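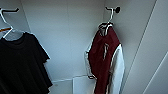 Own Fewer Clothes, and Stop Calling It a Lifestyle

By Burgi Schwaiger
18/03/2025

I own 13 shirts. I know the number because last November I took everything out of the wardrobe, put it on the bed, and had to decide what was going back in before I could go to sleep. I don't recommend doing it that way. Start in the morning.

My view is simple. Most of us have too many clothes, and the cure is dull. You wear what you have until it wears out, and then you replace it with one thing. There is no system to buy and no color chart to follow. I say this because the idea of owning less has become a business, and the business is mostly about selling people more.

Take the starter wardrobe. A shop called Delorme in the town where I work sells a set of basics for people who want to simplify. It is good clothing. It is also a bag of new clothes for somebody who has just complained of having too many. I watched a friend buy it, and she kept all her old things too, in case the new ones didn't suit her.

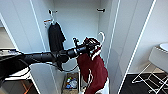
A dark red garment, probably a knit top, on a white hanger.

Knitwear is where I have the most trouble following my own advice. A sweater lasts a long time if you treat it decently, so the old ones never leave. I have one from my years in Wasden that has been darned at both elbows, and the darning is now darned. It is warm and I wear it. The other sweaters I had were in better shape and I didn't wear them at all, which should have told me something years earlier.

People bring up cost at this point, and they are right to. Josefien Hoekstra, who wrote to me after my last piece on this, said that buying one good coat is easy advice to give when you have the money for a good coat. She raised two children on cheap shoes because cheap shoes were what she could pay for that month. I don't have an answer to that, and I would be wary of anyone who claimed to. What I can say is that I was never in her position, and I still bought badly. For a few years I bought small things often, on the way home, without needing them.
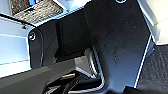 When I finally went back through my bank statements, one year of that came to 1,042 dollars. None of it went on anything I could remember by name. It was socks, a belt, a shirt for a dinner that was then moved to someone's backyard. That sum would have paid for the coat and left enough over to have the old one relined.

Giving clothes away helps less than we like to think. The charity shop on Jevgate now turns bags away two mornings a week because the back room is full. I used to feel generous walking in there. Mostly I was handing my sorting to somebody else — and I had usually bought something new by the end of the month.

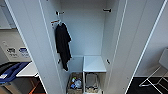
So how many clothes does a person need?

Enough to get from one laundry day to the next, plus something for bad weather and something for funerals. For me that fits on a single rail. For a nurse or a roofer it will be more, and for a family with a baby the question is a silly one.

I still go into Delorme now and then. Last month I tried on a gray jacket, liked it, and hung it back up. My own has a torn pocket, and I've put it by the sewing box to fix this week.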